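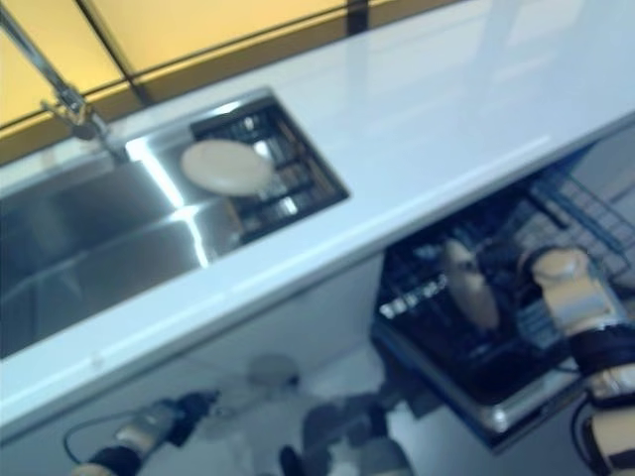 4.2 What the kitchen crew told us

Figure 3. The staff kitchen at Dindham. The robot works between the sink and the open dishwasher, with one plate on the black rack in the sink and another upright in the lower dish rack.

I'll admit I went into the Dindham interviews expecting people to talk about their jobs going away. A few did. Mostly they wanted to talk about plates. Loubna Samir, who ran the afternoon shift before the robot came and still runs it now, spent most of our first hour on how she stacks a lower rack and why the robot's way drives her nuts (she goes back to front, it doesn't).

We logged 57 shifts at the site, and I sat in on plenty of them with a notebook and too much coffee. The loading itself moved off people's hands pretty fast. What moved onto them was harder to name. Someone has to scrape. Someone has to notice that a bowl went in facing up. Yogesh Bansal called this "babysitting," and he didn't mean it kindly, though by August he'd started using the word for the coffee machine too.

The schedule changed as well. Palura, the catering firm, used to put two people on dishes after lunch, and now it puts one, with the other sent out to the floor to serve. Ayten Öztürkmen loved that! She gets to chat with customers and her wrists feel better. Harish Jaiswal, who took the job partly so he wouldn't have to chat with anybody, asked to go back to the sink and was told there wasn't really a sink job anymore. I keep thinking about that conversation, and our survey (see Table 2) has no good place to put it.

Pay stayed the same for all four of them during the study. Whether minding the robot should count as a skilled task came up at nearly every Saturday meeting I attended, and it was still open when we left.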